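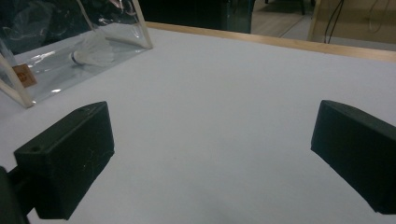 Kelly Staniforth notes that the rear exit at Hendside was passed last time with the closer disconnected, and asks that the door be tested from fully open as well as from ajar. Item 1.2 now covers both.

# Hendside stockroom and packing area: periodic inspection

Mark each line OK, FIX or N/A. Anything marked FIX needs a comment and a name against it.

## 1. Exits and doors

- [x] 1.1 Exit route clear to full width, front and rear. **OK**
- [ ] 1.2 Rear exit door closes and latches unaided from fully open and from ajar. **FIX**
 - Comment: latches from ajar. From fully open it stops short of the strike. Closer arm reconnected, closing speed still too low. Adjust the latch valve and retest. (Staniforth)
- [x] 1.3 Exit signs lit on mains and on battery test. **OK**
- [ ] 1.4 No stock within the painted line at the electrical panel. **FIX**
 - Comment: two flattened cartons behind the panel door. Removed during inspection. Line is worn and should be repainted before July.

## 2. Shelving and storage

- [x] 2.1 Load plate present and readable on each bay. **OK**
 - Comment: the Medska bays are rated at 3000 lb per bay, evenly spread. The plate on bay 12 has been replaced.
- [ ] 2.2 Uprights plumb, no dents or twisted braces. **FIX**
 - Comment: bay 7, front left upright, shallow dent below the first beam. Unload the bay and tag it until the supplier has measured the dent. Do not hammer it out.
- [x] 2.3 Beam safety clips fitted at both ends. **OK**
- [x] 2.4 Heavy items on the lower levels. **OK**
- [x] 2.5 Soft goods kept off the floor and away from the heater outlet. **OK**
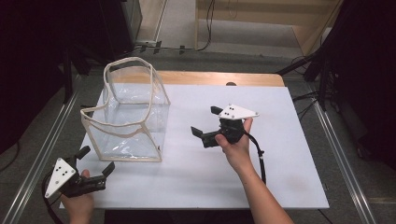

The heater outlet was moved last winter, so the old clearance mark on the wall no longer applies. Measure from the grille. The required clearance is 36 inches in front and 12 inches to each side, as given in the site rules. If the grille is turned, measure again along the new direction of the airflow.

## 3. Electrical

- [x] 3.1 Cords free of cuts, tape repairs and crushed sections. **OK**
- [ ] 3.2 No extension cord used as permanent wiring. **FIX**
 - Comment: the Illuretti dehumidifier is still on an extension cord run under the mat. Unplug it. Quách has quoted for a wall receptacle, and the quote is awaiting approval.
- [x] 3.3 GFCI receptacle at the sink trips and resets. **OK**
- [x] 3.4 Panel schedule matches the circuits. **OK**
 - Comment: circuit 23 was labeled "spare" and feeds the loading door. Label corrected.

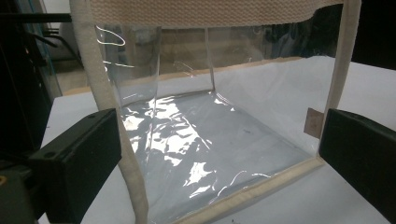

Can the dehumidifier go back on the extension cord overnight if the mat is taken away?

It stays unplugged until the receptacle is in. Removing the mat deals with the trip hazard and the heat buildup, but the cord would still be serving as permanent wiring under item 3.2. If humidity goes over the limit in the meantime, run the ceiling fan and log the reading.

## 4. Fire equipment

- [x] 4.1 Extinguishers mounted, sealed, gauge in the green. **OK**
- [ ] 4.2 Monthly tag initialed. **FIX**
 - Comment: rear unit not initialed last month. Do not backdate the tag. Record the gap in the log and continue from this inspection.
- [x] 4.3 Sprinkler heads clear by 18 inches below the deflector. **OK**

## Carried forward

Items 1.2, 1.4, 2.2, 3.2 and 4.2 remain open. Retest of 1.2 is at 8:30 a.m., before the delivery, with the rear exit kept clear. Bay 7 is not to be reloaded on a verbal release.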